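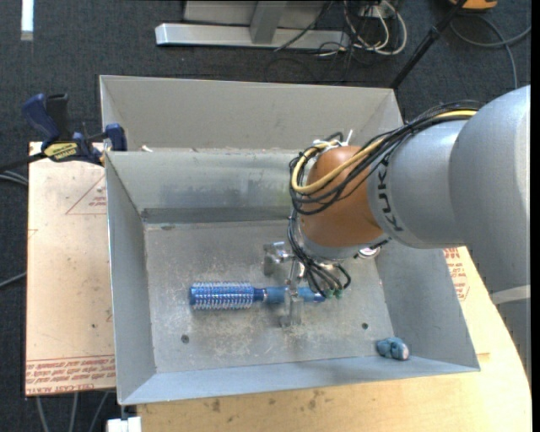
Figure 4. Gripper at a test object in the front bin, with the second bin behind.

4. Fitting and checking the bins

The steps in this section assume that the arm is bolted down, the controller has passed its first start, and the gripper has been fitted and piped as described in section 3. If the Sukell gripper plate was removed for any reason after section 3, repeat the tool offset check before going further.

4.1 Setting the base board

1. Switch the controller to manual mode and move the arm to the park position. Press the emergency stop and leave it pressed until step 8.

2. Lay the acrylic sheet on the table with its protective paper still on. The paper gives the bins some grip and keeps metal swarf off the sheet.

3. Check that the sheet does not rock. Pack any low corner from underneath.

4. Lead any cables that run below the sheet out at the side away from the arm.

Note — The Grondosham workshop table is not level. The packing needed there is not a guide to what will be needed on another table.

4.2 Clamping the bins

5. Place the front bin on the sheet with its long side facing the operator. Place the second bin directly behind it.

6. Fit a bar clamp near the corner where the two bins meet (see Figure 4). Keep the handle and trigger outside the bins. Close the clamp until the bins cannot be shifted by hand, then stop. The bin walls are thin and will bow if the clamp is forced.

7. Measure from the arm base to the near wall of the front bin. The distance used by the Trivari cell file is 527 mm. If yours differs, enter the measured value under CELL > BIN A > OFFSET. Do not move the bins to suit the file once they are clamped.

8. Release the emergency stop. Stay in manual mode.

CAUTION — The clamp stands higher than the bin rims and is not in the cell file as supplied. Add it as a blocked area before any program is run. A gripper finger driven into the clamp bar will bend before the arm detects the load.

4.3 Dressing the cables and air hoses

9. Run the cable bundle along the top of the forearm and over the wrist. Leave a free loop at the side of the wrist large enough for full rotation in both directions.

10. Tie the bundle at the bracket near the top of the wrist. Tighten the ties by hand only. Do not tie the thin hoses that go down to the gripper.

11. Turn the last axis slowly to each end of its travel. Watch the loop throughout. It must not pull tight, and it must not drop below the gripper fingers.

12. Lower the gripper to the bin floor at each of the four corners and repeat step 11. The rear corners are the worst case, as the loop can catch on the rim between the bins.

Note — A loop that clears when the arm is moved by hand control may still swing into the rim at speed. Check again after 4.5.

4.4 Teaching the floor height

13. Remove everything from the front bin, including scraps lying against the walls.

14. Jog the gripper to the centre of the bin and lower it until a sheet of paper just drags under the finger tip. Store the point as FLOOR A.

15. Repeat for the second bin and store the point as FLOOR B. The two values should agree to within 1 mm. If they do not, go back to step 3.

Scratches in the bin floor do not affect the stored height. Dents do, and a dented bin should be replaced.

4.5 First pick

16. Place one light, rigid object flat in the front bin. A round hairbrush is a suitable choice, as the handle is easy to grip and the head shows whether the grip point has been set too far along.

17. Set speed to 10 per cent. Run PICK TEST in step mode and stop when the finger is over the handle.

18. Check the finger from the side. It should cross the handle, clear of the bristles, and the hoses should not rest on the object.

19. Close the gripper, lift by 133 mm and hold for five seconds. If the object turns in the grip, move the grip point towards the head and try again.

20. Run the full cycle 99 times at the same speed before raising it. Record any missed picks in the cell log.

WARNING — Keep hands out of both bins whenever the drives are on, including in step mode.

4.6 Faults at this stage

Error 800 at power-up: a floor point is missing. Repeat 4.4.

Gripper closes slowly: look for a kinked hose at the small green fittings.

Arm stops above the bin: the blocked area for the clamp has been drawn too large. Redraw it using the Öztürkmen editor and save the cell file under a new name.

Section last revised 20 September 2020. Continue with section 5, Camera mounting.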